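Ilby History Pages - your questions about citing our articles

How do I cite an article on the siege of Montoya?
Pick a style from the list beside the title and copy what appears. Do have a quick look over it before you hand anything in, though - the odd comma does wander!

Who checks the articles?
Robel Berhe reads each one before it goes up, and again whenever a reader writes in with a correction (we do love those letters).

May I use your pictures in a school project?
Yes, up to five per project, with our name beside them.
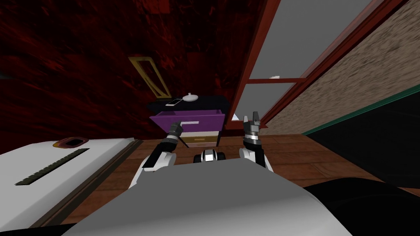

Computer-rendered view: nightstand with its purple drawer open

How soon will you reply?
Within seven days, as a rule.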